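FOR IMMEDIATE RELEASE

Monday, November 17, 2025

Skolta Opens Its Second Secondhand Furniture Showroom, With Wood Pieces for Every Corner of the House

Skolta, the neighborhood shop that has been finding new homes for used furniture for longer than most of us care to admit, is very happy to announce the opening of its second showroom, in the old Morelli Building on the east side of town. The doors are open now, the heat is working, and there is plenty to look at!

The new space gives Skolta room for up to 400 pieces at a time, which will be welcome news to anyone who has ever tried to turn around in the original shop with a lamp under one arm. Customers will find dressers, nightstands, bookcases, plant stands, dining chairs (sold singly as well as in sets, because so many people come in needing just one) and a good deal of the tall, narrow storage that disappears from the first shop almost as fast as it can be carried in.

The building served for many years as the home of Ronum, a maker of window shades, and it still has the wide freight door and the long, even daylight that its former tenants liked so much. Work on the rooms began in July. The floors were sanded, the old counters were cleaned up and kept, and the showroom was divided into small settings about the size of a real bedroom or front hall, so that shoppers can judge how a piece will sit in a room they might live in.

"We wanted people to be able to stand in front of a cabinet and picture it at home, with their own keys and mail on top of it," said the owner of Skolta. "A big open warehouse is fun to walk through, but everything looks small in it, and then you get it up your stairs and you have a surprise on your hands."
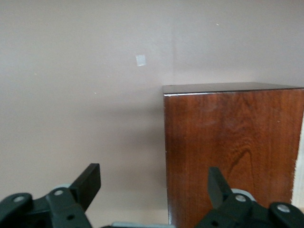
Color was the subject of a great many friendly arguments while the new showroom was being planned, and visitors are warmly invited to bring a paint chip or a cushion and join in. Reddish-brown wood grain, with its amber streaks and darker bands, sits very comfortably against a matte mauve-beige wall, and a dark top keeps a tall piece from looking too sweet. Staff are glad to talk through pairings like this one for as long as anybody likes.

Delivery within the city is available for most items, and Plastik, the storage bin shop next door, is offering Skolta customers 2 bins for the price of one through the end of the month.

Skolta is open Tuesday through Saturday at both locations. Furniture donations and trade-ins are accepted at the freight door during shop hours, and large pieces can be picked up by appointment.

Media contact: Skolta front desk, Morelli Building

###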